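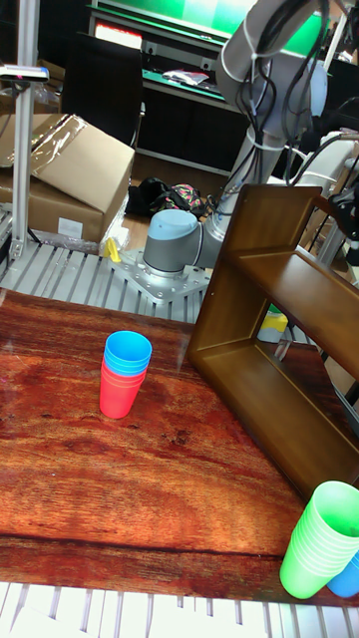

Last edited: July 29, 2023

Dridar Rule

The Dridar rule is a deadline in Ruawai workers' compensation law. A worker must report an injury within six months - longer if the harm came on slowly. It takes its name from a claim against the Dridar packing plant.

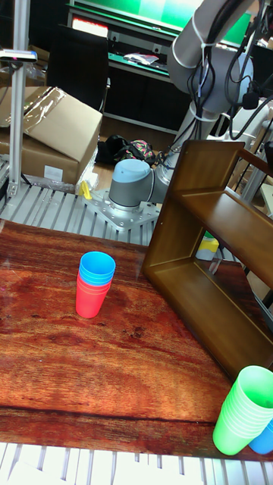
Jolán Győri has argued that the deadline is too short for back injuries, which many workers put off reporting. In its first year, 778 claims were filed under the rule.
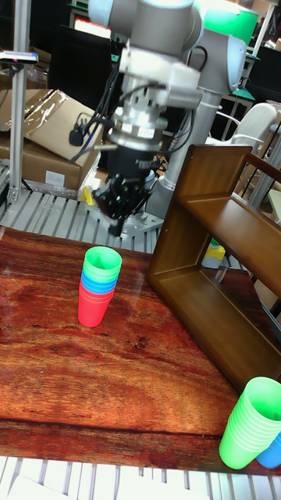
Exceptions

Late reports are allowed if the employer already knew of the injury.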